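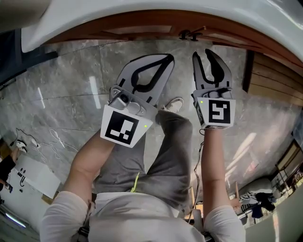 Loukia Mavromatis wants to know if she has to throw away everything she recorded the week the right gripper went bad. No, Loukia, please don't! Most of it is probably fine, and I'll get to how you can check in a minute. I've had enough messages like hers that I figured I'd put all my answers in one place.

## What went wrong, in plain words?

The right gripper kept dropping its connection for a split second in the middle of a recording. The software (we use Bideo) didn't complain. It just repeated the last finger position it had until the signal came back, so on playback the fingers freeze and then jump. I lost most of a Sunday to this before I saw it, and I was blaming the marker the whole time.

## But my green light was on. Doesn't that mean it's working?

I thought so too. The green light means the gripper has power, and that's all it means. Mine stayed green through every single dropout.

## So what was the cause?

The cable, where it goes into the base of the gripper. When you turn your wrist in, the cable pulls sideways and the contact opens up. I can make it happen on purpose now, which is weirdly satisfying.

## How do I check the stuff I already recorded?

Open the session in Bideo, go to the finger width plot and look for flat spots while your hand is clearly moving. I went through 400 clips and 27 were bad. Anything with a flat spot longer than 20 frames I toss. Shorter ones I flag and let Salma Lamrani decide, as she's pickier than I am.

## Can I just tape the cable down?

Kind of. Leave a loose loop near your forearm and tape above it, never right at the plug. Hicham Belhaj taped his tight and it got worse. Also keep the tape off the marker plate, or you'll trade one problem for another.

## Is any of this dangerous?

The grippers in your hands, not really, they're only recording. Playback on the Zera arm is a different story. A jump in the data turns into a real jump, and ours snapped shut hard enough to crack a mug. Run any new data at low speed first, stay outside the tape line and keep one hand by the stop button. And get loose cords off the floor before you start walking around, you're looking at your hands and you WILL trip.

## When do we get new cables?

Nesma Kamel has ordered them with a right-angle plug. Until they show up, do the wrist twist test before each session and write the result on the sheet by the charger.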